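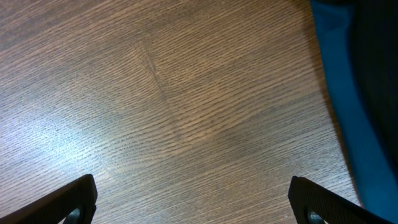

Table repair sessions to return to Masteditz hall

May 6, 2024

The furniture repair sessions at Masteditz hall will start again this month after a break over the winter, with tables as the first subject. The hall's workshop group, Candness, ran a trial in March and has now booked the side room for seven further sessions.

The trial was meant to cover chairs as well, but nearly everyone who came had a question about a tabletop. Most of the pieces brought in were dining or kitchen tables with a brown wood finish, some solid and some veneered, and many owners did not know which they had. The new sessions will begin with that.

Candness suggests looking first at the edge of the top and then at the underside. On a solid board the grain on the upper face usually carries on over the end. On a veneered one it tends to stop at a thin line, and the wood below may be a different colour altogether. Places where the grain changes direction on the upper face are also worth a look. A faint, slightly darker line can mark the point where two sheets of veneer meet, and owners often mistake it for a crack. If a fingernail does not catch on it, it should be left alone.

The second part of each session will deal with finish. Oak and similar woods have an open grain that can hold polish and crumbs, and people are inclined to scrub it. The group advises a damp cloth wiped along the grain, followed straight away by a dry one. Wire wool and scouring pads should not be used on a lacquered top. Spray polish can be used, but it builds up, and a table that has been sprayed every week for years may need cleaning back before anything else is done to it.

Glare is a help when checking a surface. Standing so that a ceiling light or a window reflects off the wood will show up dull spots, rings and fine scratches that are hard to see from straight above. People who cannot bring a table along are asked to check it this way at home and make a note of what they find.

Small tables, leaves and loose tops may be brought to the hall by the side entrance on Erraji Lane. There is a ramp, and a trolley can be borrowed from the office. Anything longer than the trolley should be mentioned when booking. Cloths, wax and filler sticks will be provided. Stripping and machine sanding will not be done in the room, as the floor was resealed during the break and the dust has to be kept off it.

A place costs 7 pounds, or 25 pounds for a whole table to be looked at and waxed by the group while the owner waits. The trial brought in 269 pounds, all of which went on clamps and a second set of trestles. There are 27 places at each session.

Bookings can be made at the hall office or at the counter of Irnico, the hardware shop opposite, during opening hours. Places for the first session are already going, and the office asks anyone who put their name down at the trial to confirm it again. Dates for chairs and drawers will be put up on the noticeboard once the table sessions are under way.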